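Burham toy library adds play kitchen sets to its shelves

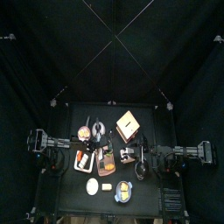 Tobias Ruiz-Ortega would have liked them two years ago, when his daughter wanted to fry eggs every morning before nursery and the family flat had no room for a play kitchen. He now borrows from the Burham toy library most months and said the small sets suited people who could not keep a whole cooker in the front room.

The library, which lends from the old reading room on Ersoy Street, began offering toy kitchen items in November. Members can take a set home for 28 days and renew it once if no one else has asked for it.

A pink frying pan with two fried eggs, a white kettle and a cream toaster are among the pieces. There is play food as well, including a carrot, and trays to put it on.

Until now the library had lent mostly puzzles, ride-on toys and building bricks. Requests for pretend food and pans came up again and again in the comments book, and a grant of £1000 from the Plevau Fund was set aside for them in the spring. Part of the money went on storage boxes and a second set of shelves by the door.

Wellington Godoy, who runs the lending desk, said the sets had been put together so that each would make a meal of some kind. Breakfast has been the most popular so far. A tea set and a picnic set are also on the list, and a baking set is due to follow once the rolling pins arrive.

"People ask if they can swap the bits around," he said. "We'd prefer they didn't, as it takes us half the afternoon to sort out which carrot goes where."

Each box has a contents card inside the lid. Borrowers are asked to check it when they collect and again before they return the set, and to wipe the pieces with a damp cloth. Nothing should go in the dishwasher. A lost piece of food costs 50p to replace, and a pan or kettle is charged at cost.

The toy library has over 145 member families, most of them from Burham and the Pastus estate. Membership is £2 a month, or free for childminders registered in the town. New members need to bring proof of address.

The lending desk is open from 9.30am until noon and again after school until 5pm. Sets can be reserved at the desk or by phone, and are held for a week. Donations of toy pots, plates and cutlery in good condition are welcome, but the library cannot take anything with batteries or pieces small enough to be a choking risk.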